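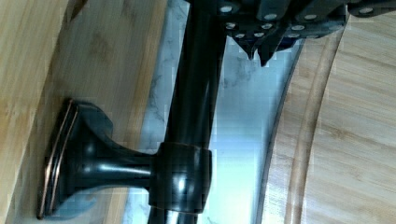 Anexo 1: barra, colar e base de fixação, com as tábuas de bambu e a bancada.

Pedido: porta-toalhas de barra, folga no colar e posição de montagem
Produto: Merska, acabamento bronze escuro
Local: cozinha, apartamento-piloto, Pulberg
Aberto por: Meinrad Baumgartner
Prioridade: normal
Estado: resolvido, com uma pendência

Descrição do problema

O porta-toalhas foi entregue na cozinha de Pulberg para ser montado ao lado da bancada. Desembalado e apertado segundo a folha de instruções, o conjunto apresenta folga entre a barra e o colar. A barra desliza no sentido do comprimento e roda sobre si mesma quando se puxa uma toalha húmida. A base não mexe em relação ao poste. A folga está só no colar.

Medida no banco: 3 mm de curso axial. A rotação é livre, sem ponto de prisão.

Pretende-se saber se a peça tem defeito ou se falta algum componente no saco de ferragens. Pretende-se também confirmar a posição de montagem, porque a folha mostra apenas a versão horizontal em parede e o revestimento é de mosaico pequeno.

Dados pedidos pelo suporte

Comprimento da barra: 49 cm.
Superfície prevista: mosaico de quadrados pequenos, verdes, azul-petróleo, creme e verde-azeitona escuro, colado sobre gesso cartonado.
Chave utilizada: sextavada, a que vinha no saco.
Parafusos da base: ainda não aplicados.
Produtos de limpeza usados na peça: nenhum.

Registo

09:10, suporte
Pedido recebido. Antes de avançar para substituição, verificar o parafuso de aperto do colar. Fica do lado de baixo e passa despercebido com o acabamento escuro. Indicar se a cabeça está à face do colar ou saliente.

09:35, Baumgartner
Parafuso localizado. Cabeça recolhida, abaixo da face. Aperta até ao fim e a barra continua a correr. Retirado e medido: 6 mm de comprimento total.

09:50, suporte
O comprimento está correto para este colar. Se o parafuso chega ao fundo sem prender, as causas habituais são:

a) falta do casquilho interior, um anel de plástico preto entre o colar e a barra;
b) casquilho presente mas montado ao contrário, com a ranhura fora do eixo do parafuso;
c) barra de outro lote, com diâmetro inferior.

Retirar a barra e verificar a) e b) primeiro. Para retirar a barra, desenroscar o remate da ponta e puxar pelo lado oposto. Não bater no colar.

10:20, Baumgartner
Barra retirada. Há casquilho. A ranhura estava virada para o poste, o que corresponde a b). Rodado até coincidir com o furo roscado. Barra reposta.
Curso axial após correção: nulo à mão. A rotação mantém-se, com muito esforço.

10:30, suporte
É esperada alguma rotação antes do aperto final. Apertar mais um quarto de volta e não passar daí. O colar é de parede fina e o parafuso marca a barra se for forçado. Repetir a verificação com a peça apoiada numa superfície estável, e proteger a bancada se for de pedra.

11:05, Baumgartner
Feito. A rotação deixou de se notar.
Há uma linha mais clara, cor de cobre, no rebordo da placa quadrada da base. O resto da peça é quase preto. É desgaste ou faz parte do acabamento?

11:15, suporte
Na linha Merska bronze escuro as arestas podem apresentar tom acobreado. Passar a unha: se houver degrau, é falha de revestimento e a peça é trocada. Se for liso, é acabamento.

11:20, Baumgartner
Liso. Sem degrau.

11:25, suporte
Registado como acabamento. Não abre reclamação.

Posição de montagem

11:40, Baumgartner
Segunda questão. A localização inicial era a parede do revestimento, por trás da bancada. Em mosaico pequeno, os furos da base caem inevitavelmente em juntas. A alternativa é a frente de um móvel. Para avaliar alturas e interferências convém ter presente o que está em uso na bancada, da esquerda para a direita:

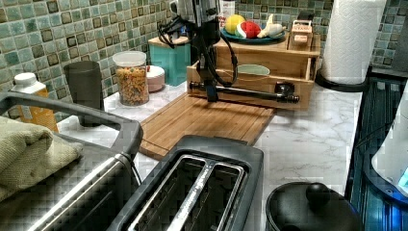
- frasco branco com rótulo laranja, na ponta;
- copo cinzento-escuro;
- frasco de vidro com massa colorida, tampa branca;
- caixa redonda pequena, rosa e branca;
- lata quadrada azul-petróleo com tampa de madeira, encostada ao mosaico;
- organizador de madeira clara com gaveta;
- rolo de papel em suporte de base preta, no canto.

O organizador é a peça que condiciona. A gaveta abre para a frente e serve para guardar a taça verde-clara, pelo que uma barra fixada à altura da gaveta impede o uso. O tampo do organizador leva o prato com a fruta de brincar e também não pode perder profundidade. O rolo de papel precisa de altura livre para ser trocado, portanto o canto direito fica excluído.

12:00, suporte
De acordo quanto à gaveta. Não recomendamos fixar a barra ao organizador em caso algum. É um móvel solto e o peso de uma toalha molhada desloca-o ou faz abrir a gaveta.

Opções admissíveis:

Opção 1. Parede de mosaico, no troço livre à esquerda da lata quadrada. Usar broca para cerâmica, sem percussão até atravessar a pastilha, e bucha para gesso cartonado. Marcar os furos com fita de pintor. Se o furo cair na junta, deslocar a base até ficar no centro de uma pastilha.

Opção 2. Lateral de armário fixo, em madeira ou aglomerado com espessura mínima de 14 mm. Dispensa bucha. Usar os parafusos curtos do saco.

Opção 3. Topo lateral da bancada. Excluída se o topo for de pedra, salvo furação por marmorista.

12:15, Baumgartner
A opção 1 obriga a mudar o copo e o frasco da massa para outro sítio. A opção 2 é possível na lateral do armário baixo. Espessura medida: 14 mm, no limite.

12:20, suporte
No limite mas aceite. Furo piloto com batente de profundidade. Montagem vertical permitida desde que o remate da ponta fique para baixo e o parafuso do colar fique acessível.

Montagem

14:30, Baumgartner
Base fixada na lateral do armário baixo, barra na vertical. Sequência seguida:

1. Base apresentada sem barra e nivelada pelo rebordo superior da placa.
2. Furo piloto com batente.
3. Parafusos aplicados à mão, sem máquina.
4. Poste enroscado na base até encostar.
5. Barra introduzida no colar com o casquilho já alinhado.
6. Remate da ponta colocado.
7. Parafuso do colar apertado, mais um quarto de volta.

Entre os passos 4 e 5 o poste rodou ligeiramente e o colar ficou inclinado. Foi preciso desapertar o poste e repetir. A folha não menciona este ponto.

14:45, suporte
Correto. O poste deve ser segurado pela parte mais estreita, junto ao colar, enquanto se aperta. A parte que abre para a base escorrega na mão. Vai ser comunicado à Lundow para revisão da folha.

Verificação

16:10, Baumgartner
Ensaio com toalha de cozinha molhada, pendurada e puxada para baixo repetidamente. Sem deslizamento axial. Sem rotação. Base sem movimento. O parafuso do colar não aliviou.
Nenhuma marca visível na barra junto ao colar.

16:20, suporte
Causa registada: casquilho interior montado com a ranhura desalinhada. Correção no local, sem peças.

Pendente

Folha de instruções: acrescentar o esquema do casquilho, a montagem vertical e a nota sobre o aperto do poste. Atribuído a Lundow, com cópia para Pascu, que distribui as folhas impressas. Previsto para a revisão de julho.

Notas para pedidos semelhantes

Sintoma: a barra corre no colar com o parafuso apertado até ao fim. Verificar o casquilho antes de pedir substituição. A chave do saco é suficiente.

Sintoma: a barra fica presa mas o conjunto oscila na base. O problema está na fixação à parede e o colar não deve ser mexido.

Limpeza: pano húmido e secar. Não usar produtos ácidos nem esfregão no acabamento bronze escuro, em especial nas arestas da placa.

Referência interna da linha: Merska, barra de 49 cm, um colar.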